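Call for Playtesters: Drendier, a co-op survival game from Ludance
Posted November 12, 2024
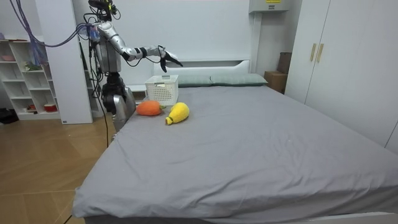 What we are looking for

Ludance is a small game studio, and we need 112 people to play an unfinished build of Drendier and tell us what is wrong with it. Drendier is a co-op survival game for two to four players. You run a salvage crew on a flooded coast, build platforms before the tide comes in, and hold them overnight. It is on PC only for now. A console version may come later, but it is not part of this test.

This is a closed test. The build changes every week, saves will be wiped at least once, and some weapons still have placeholder sounds. If you want a finished game, please wait for release in April.

What you will do

Play at least two sessions a week for six weeks. A session is one full tide cycle, which takes 50 to 70 minutes depending on how long your crew survives. After each session you fill out a short form. Most of the questions are the same every time, so it goes quickly once you know it.

Every second week there is a group session with voice chat, and one of our designers listens in. These are recorded for internal use. You can play with a headset or with the push-to-talk key on your keyboard.

We need feedback mostly on these things:

Platform building with more than two players on the same structure
The new harpoon and the nail thrower, including reload times
How the Roro map plays at low tide (crews tend to hide in the ferry and stay there)
Whether the first 20 minutes make sense to somebody who has never seen the game
Frame rate during storms

You do not need to write long bug reports. "Fell through the ferry deck near the second ramp, was carrying a crate" is enough for us to find it.

Who can apply

You must be 18 or older and able to read and write English well enough to fill out the form. You do not need testing experience. About half the places will go to people who play survival or building games regularly. The rest are for people who play other kinds of games, or who play only now and then.

Groups of friends are welcome – send one application each and put the same crew name on all of them. We will try to keep you together but can't promise it.

What your PC needs

Windows 10 or 11, 16 GB of memory, and a graphics card with at least 6 GB of its own memory. The build takes up 185 GB, mainly uncompressed textures. That will come down before release, but for the test you need the full space free on an SSD. A wired connection is preferred.

What you get

Testers who finish all six weeks receive a $120 payment, a copy of Drendier at release, and their name in the credits if they want it there. If you drop out after week three, you still get the game but not the payment. Keys cannot be sold or passed on.

Confidentiality

You will sign a short agreement before you get your key. It means no streaming, no screenshots and no clips until the game is out. You may say that you are in the test. You may not say what is in the build – this includes the Ekinci map, which has not been shown publicly.

How to apply

Fill out the application form on our playtest page. It asks for your age, time zone, PC specs, and three games you have played recently. There is also a free text box, limited to 1000 characters, where you can tell us about a co-op game you stopped playing and why. We read those, so please don't leave it blank.

Applications close when we have enough suitable people in each time zone. You will get an email either way.

Questions go to Zdeňka Šindelář, playtest coordinator, through the contact form on the same page. Please put "Drendier test" in the subject line.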